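Home robots > Kits and services > Reviews and opinions
Print this thread | E-mail to a friend

Trarell home trial package – anyone paid for it?

gatepost_ken
1/11/18
Has anyone here signed up for the Trarell trial package? It's being sold through Skuvness now. You pay 3000 up front, they set a humanoid up with your own objects, and you get a month of support while it learns a job or two. I've read the brochure twice and I still can't work out what I'd have at the end of it. "Everyday object confidence" is the phrase they use. Confidence in what?

I asked for material from a working session and not the promo film, and to be fair they sent me some. The job was fruit and a basket.

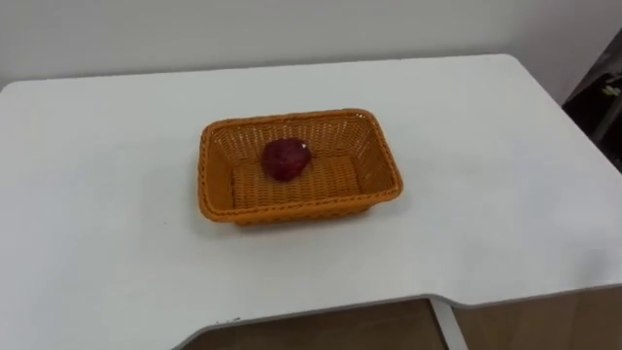
My trouble is that the quote covers one task on one table. Add a second table at a different height and it's another 500. I've got a kitchen, a utility room and a mother-in-law's annexe, none of them at the same height, so you can see where this goes. I'd like to hear from somebody who has handed over money.

mrs_plumb
We looked at it in August for the day centre in Moddale and said no. The salesman was pleasant enough but he wouldn't put a success rate in writing. I asked three times. Got a second brochure.

Valentin Hoarau
I do set-up work for a dealer (not Skuvness, before anyone starts) and I think you're both being a bit hard on it. Picking up a piece of fruit with a proper hand is a difficult job. Most kits at this price give you two flat fingers and leave you to get on with it. Trarell gives you a hand with fingers and a thumb, and support staff who answer the phone. The per-table charge is steep, I'll give you that.

gatepost_ken
I don't doubt it's difficult. I can find plenty of difficult things that I wouldn't pay 3000 for.

Here's the other one they sent, for anybody who wants to judge.

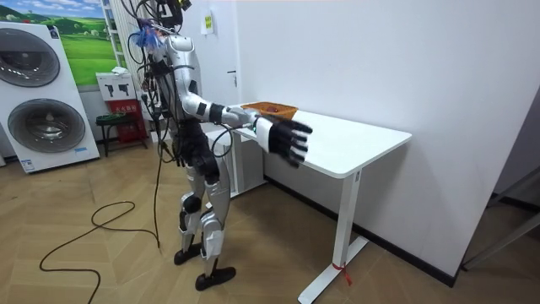
Floor space is what the brochure skips over. It gives you a footprint for the robot on its own, as if it were a fridge. Then you look at it next to an actual desk, with that long black cable looping across the floorboards and another bundle going up from its head and shoulders, and you start wondering where the dog is meant to walk. I rang and asked whether the home version runs without all that. "Depends on configuration." Configuration is another 300.

mrs_plumb
A cable across the floor would finish it for us. We have people on frames and sticks.

Valentin Hoarau
Any sensible installer would route it differently for a day centre. You can't judge a home fit from a work session.

mrs_plumb
Then they should send a picture of a home fit. I did ask.

Nadège Deschamps
I've had the package for 17 days, so I can answer some of this. It isn't a swindle. It isn't what I thought I was buying either. The engineer who came was very good and stayed late to sort out a fault with the wrist. The robot will take an apple on a good day. Pears are a lottery and I've stopped offering it grapes.

What annoys me is the contract. "Task complete" is signed off when the hand has closed on the object, and placing it somewhere is listed as a separate task. Read clause four before you sign. I didn't read it properly and I've been arguing with Skuvness ever since.

gatepost_ken
Thank you, that's the most useful thing I've read about it. I've gone back to the last one in their e-mail with clause four in mind.
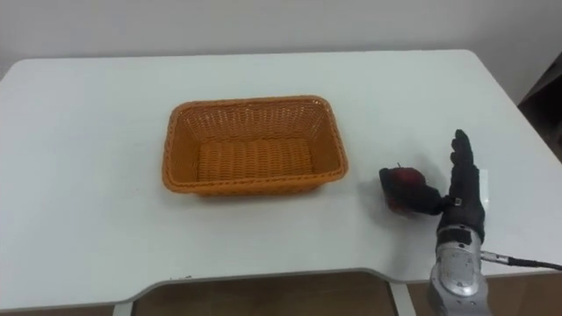
Photo: Trarell / supplied by Skuvness

So by their reckoning that would be signed off, would it? Apple held against the side of the hand, thumb round it, basket next to it with nothing in it. I'd call that half a job, and the other half is the bit I want.

Valentin Hoarau
It's one still. You've no idea what it did next.

gatepost_ken
No, and neither does the contract care, which is my complaint.

Nadège Deschamps
Valentin is right that the hand is decent. I'd still rather have waited. A neighbour has the Higuchi arm bolted to a worktop, far less clever, and it puts things down where she wants them.

mrs_plumb
Does Higuchi charge by the table?

Nadège Deschamps
No, but it can't leave the worktop, so the question doesn't come up much. I'll ask her what she paid and post it here.

gatepost_ken
Please do. I've told Skuvness I'll sign if they put picking up and putting down in the same clause. No reply yet.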